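Kanagaratnam Hall Refurbishment – Gallery

Share 9 | Comments 7

The Kanagaratnam Hall serves as the shared workroom of the Tanevow Center for classes, repairs and public meetings. The interior was renewed in April under the direction of Dinesh Seneviratne, and this page records the surfaces and fittings of the building.

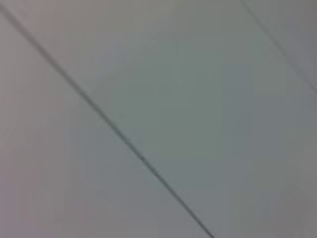

Pale gray-white surface, close view, with two narrow dark seams running parallel.

Surfaces. The program covered 181 square feet of worktops and wall paneling. The Center asked for a plain, light finish throughout, suited to both drawing classes and repair work. Small nicks and marks are entered in the surface register kept by Anjana Sheikh at the front office. Users are asked to report new damage on the day it occurs and to leave any filling or sanding to the maintenance team.

Care. Surfaces should be wiped along the line of the joints with a soft cloth and a mild soap solution. Scouring pads, bleach and blades are not permitted. Cutting mats are available from the supply cabinet – they must be returned before the hall closes. Glue and paint should be used only over a protective sheet.

Furniture. The Center retained the benches from the former Gusteo Street premises, and Nuwan Weerakoon supervised their repair. New stools were ordered for the drawing classes and are stored along the north wall when not in use. Groups that move furniture should restore the standard layout, a plan of which is posted beside the main door.

Use of the hall. The room received over 193 bookings in its last full year of operation. Applications are handled by Imtiaz Marikar and should state the type of activity, the expected attendance and any materials to be brought in. Evening bookings end at 9 p.m.

Gallery text prepared by Shafiq Munshi, Tanevow Center.

Share this gallery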